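コーヒーの飲み比べにすっかりはまっています

2024年9月

5月に豆の焙煎所「Zovwood」の定期便を申し込んでから、朝がとにかく楽しいです! もともとコーヒーは眠気覚ましに飲むもので、味の違いなんてわからないと思っていたのに、今では前の晩から「明日はどっちを淹れよう」と考えながら布団に入っています。
今回は、この夏に夢中になった浅煎りの話をたっぷり書きます。長いです。

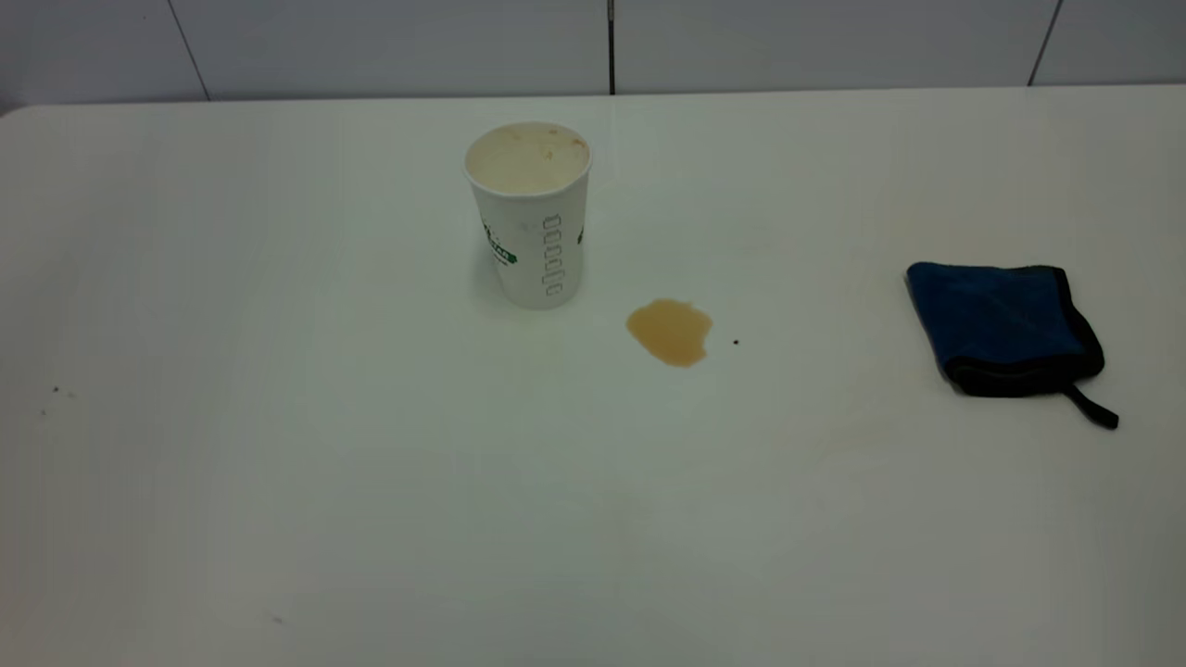 白いテーブルに紙コップ。
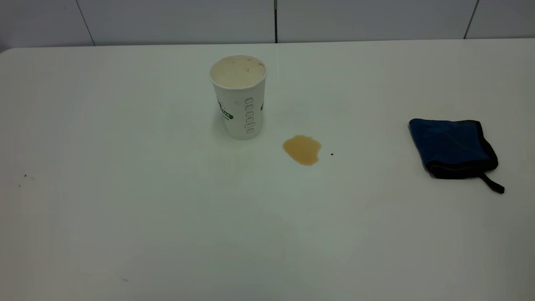 浅煎りは酸っぱい、と思っていた頃

正直に言うと、最初に飲んだ浅煎りは苦手でした。何年も前に旅先の喫茶店で頼んで、レモンをかじったみたいな味にびっくりして、それ以来ずっと深煎りばかり。スーパーで買うときも袋の「深いコク」という文字だけを頼りに選んでいました。

ところが定期便の最初の箱に入っていた「Cotura」という浅煎りのブレンドが、もう全然違ったんです。お湯を注いだ瞬間に台所じゅうが杏ジャムみたいな香りになって、飲んでみると酸味はあるのに丸い。冷めてくると今度は紅茶っぽくなる。一杯の中でこんなに味が動くのか、と朝からひとりで興奮してしまいました。

もう片方の「Villanueva」は中煎りで、こちらは黒糖と焼いたナッツの感じ。バタートーストに合わせるなら断然これです。家族にはこっちのほうが人気で、袋の減り方が明らかに早い(わたしが飲む前になくなるのはちょっと困る)。

淹れ方でこんなに変わる

豆が届くと、今度は淹れ方が気になってきます。それまでは目分量でどさっと入れて、沸騰したてのお湯を一気に注いでいました。そりゃ酸っぱくもなるし苦くもなりますよね。

いまの手順はこんな感じです。

浅煎りは細かめに挽く。お湯は沸かしたてをそのまま使う。
最初に少しだけ注いで、40秒待つ。
残りは細く、円を描くように。途中で手を止めても気にしない。
中煎りのときは挽き目を少し粗くして、お湯もポットに移してひと息おく。

この40秒がたまらなく好きです。粉がむくむくふくらんで、表面にぷつぷつ穴があいて、香りがふわっと上がってくる。スマホを見ながら待つこともできるけれど、見ていると目が離せません。古くなった豆だとあまりふくらまないので、袋を開けてからの日数もだいたいわかるようになってきました。

あと、水! 水道水と市販の軟水で淹れ比べたら、うちの場合は軟水のほうが香りがはっきり出ました。ただ毎朝となると重いボトルを運ぶのが面倒で、結局は浄水ポットに落ち着いています。

並べて飲むのがいちばんおもしろい

一種類ずつ飲んでいると「おいしいな」で終わってしまうのに、2種類を並べて交互に飲むと、急に違いがくっきりします。Coturaのあとに Villanuevaを飲むと、こんなに甘かったっけと思うし、逆の順番だと今度はCoturaの果物っぽさが前に出てくる。順番を変えるだけで別の豆みたいに感じるのが不思議で、休みの日は昼までずっとやっています。胃には少し気をつけたほうがいいです。

感想はノートに書いています。専門の人が使うような言葉は出てこないので、「みかんの皮」「雨の日の図書館」「おばあちゃんちの戸棚」など、自分にしか通じないメモばかり。でも後から読み返すと味をちゃんと思い出せるんですよね。

次に試したい豆

来月の便では「Binorlow」という豆を選びました。説明には白い花と蜂蜜、と書いてあって、もうそれだけでわくわくしています。いつもは200グラムの袋ですが、初めての豆なので、まずは100グラムの小袋で。挽き目を失敗しても泣かないように、最初の一杯は薄めに淹れて様子を見るつもりです。

涼しくなってきたので、アイスからホットに戻した方も多いのではないでしょうか。浅煎りが苦手だった方で「これなら飲めた」という豆があったら、ぜひコメントで教えてください。届いたらBinorlowの感想もここに書きます!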